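August 5, 2018

Long day in Tremville. Gerrit Claeys and I went over the pickup point numbers for June before lunch. The shops took in 1,351 parcels and 90 were never collected. Most of those were cash on delivery, so we pay for the trip out and the trip back. Gerrit wants to hold them for fewer days. I said we should send a second text first and see what that does.

Prana wrote again. They'll let us put shelves in 23 of their pharmacies but want a fixed fee per store. I asked for a fee per parcel. No answer by the time I left.
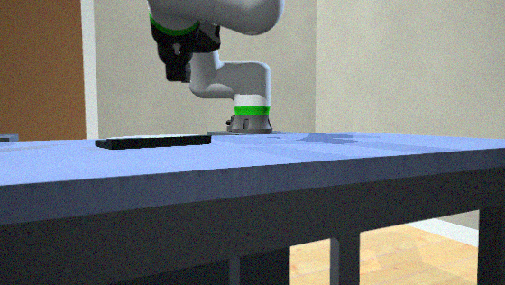 Celeste Pacheco called about the Nadelside depot. The lease is fine but the owner wants 100 days' notice if we leave, and I don't like it. She also asked again if we should look at machines for the sorting table. An arm like the gray and white one, with the black gripper hanging over a big table, would be nice to have someday, but the money has to go to vans this year. I told her so and she took it well. Barreto's quote for the vans should come tomorrow. Need to call the bank before that.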